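Qui sommes-nous

Wultel conçoit, fabrique et remet en état des bacs métalliques pour le stockage et la manutention de pièces en vrac. L'atelier travaille pour des ateliers de découpe, des fabricants de blocs et de barres, des centres de tri et des magasins de pièces détachées. Nous livrons des bacs neufs et nous reprenons des bacs en service, les nôtres comme ceux d'autres fabricants.

Origine de l'activité

L'entreprise a été créée par Magdolna Kelemen, chaudronnière de formation, pour répondre à une demande de redressage de caisses métalliques déformées par les chocs de chariot. La fabrication neuve est venue ensuite, à partir des relevés effectués sur les bacs reçus en réparation : points de rupture des soudures, zones d'usure du fond, déformation des rebords. Ces relevés servent toujours de base au dessin de nos modèles.

La société Naseri, spécialisée dans le traitement de surface, partage le bâtiment depuis le déménagement de février. Les bacs passent d'un atelier à l'autre sans transport routier, ce qui a réduit les rayures de manutention avant mise en peinture.

Gamme

Le modèle Redunitz est un bac rectangulaire à parois inclinées et ouverture supérieure libre. L'inclinaison ramène les pièces vers le fond et dégage les angles hauts. Les rebords sont pliés, ébavurés, puis contrôlés à la jauge sur toute la périphérie. Le modèle se décline en 2 hauteurs, pour un même encombrement au sol.

Le modèle Dikura a des parois droites et un fond renforcé. Il est destiné aux charges denses et peut recevoir un intercalaire amovible. Sa charge admissible est de 200 kg, uniformément répartie. Une charge ponctuelle doit faire l'objet d'une vérification par notre bureau d'études avant commande.

Les deux modèles peuvent être posés en ligne, l'un derrière l'autre, pour séparer les pièces à traiter des pièces déjà triées. Le jeu entre bacs est à définir selon le mode de chargement. Pour un poste fixe, nous fournissons des butées de sol à boulonner.

Ce que nous observons sur les bacs en service

Un bac de vrac s'use par le fond. Les pièces à arêtes vives y laissent des marques courtes et croisées, puis la finition perd son uniformité et prend un aspect marbré. Les parois se rayent plus lentement, surtout dans leur partie basse. Ces défauts d'aspect n'entraînent pas de mise au rebut. Nous distinguons l'usure de surface, la déformation (fond bombé, rebord rentrant) et l'atteinte de structure (fissure de soudure, pli ouvert). Seule la dernière impose un retrait immédiat. 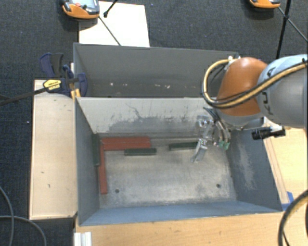
Le comportement des pièces longues mérite une attention particulière. Les barres et blocs allongés se rangent rarement d'eux-mêmes : certains se plaquent le long d'une paroi, d'autres se mettent en appui contre elle, et la prise devient difficile à proximité des angles. Nous recommandons de limiter le remplissage et de conserver une zone de fond dégagée du côté de la prise. Lorsque plusieurs références se côtoient dans un même bac, un code de couleur par référence facilite le contrôle visuel.

Les perçages du fond doivent rester débouchants. Un perçage obstrué par des copeaux ou un reste d'étiquette se nettoie au chasse-goupille, jamais au foret, qui en modifie le diamètre.

Contrôle et remise en état

Chaque bac reçu en réparation fait l'objet d'une fiche comportant 6 relevés :
planéité du fond
équerrage de l'ouverture
état des rebords
continuité des soudures
état des perçages
état de la finition

La fiche est transmise au client avec une proposition chiffrée. Aucun travail n'est engagé sans accord écrit. Le redressage se fait à froid lorsque la flèche le permet. Au-delà, le panneau est déposé et remplacé. Les reprises de soudure sont meulées à fleur à l'intérieur du bac – à l'extérieur, le cordon est laissé apparent sauf demande contraire.

La finition intérieure n'est refaite que sur demande. Sur un fond soumis au frottement, une peinture neuve se marque dès les premières charges, et nous préférons le préciser avant le devis. Les bacs destinés à un contrôle visuel font exception : un fond clair et mat y améliore la lecture des contours.

Commandes et séries

Nous acceptons les commandes à l'unité. Les séries sont plafonnées à 100 bacs par lot, limite fixée par la surface de stockage avant expédition. Les plans sont fournis en PDF coté et, sur demande, en fichier de CAO. Toute cote non tolérancée est exécutée selon la tolérance générale indiquée au cartouche.

Pour une demande de prix, merci d'indiquer : la nature des pièces, leur longueur maximale, la masse par bac, le mode de chargement et de prise, ainsi que la présence éventuelle d'huile de coupe. Un croquis à main levée suffit pour une première étude.

Visite de l'atelier

L'atelier se visite sur rendez-vous. Les chaussures de sécurité sont obligatoires dans la zone de pliage – nous pouvons en prêter, pointure à signaler lors de la prise de rendez-vous. L'accueil sera fermé le 12 avril pour inventaire. Les enlèvements prévus ce jour-là se feront par le quai arrière, sur présentation du bon de livraison.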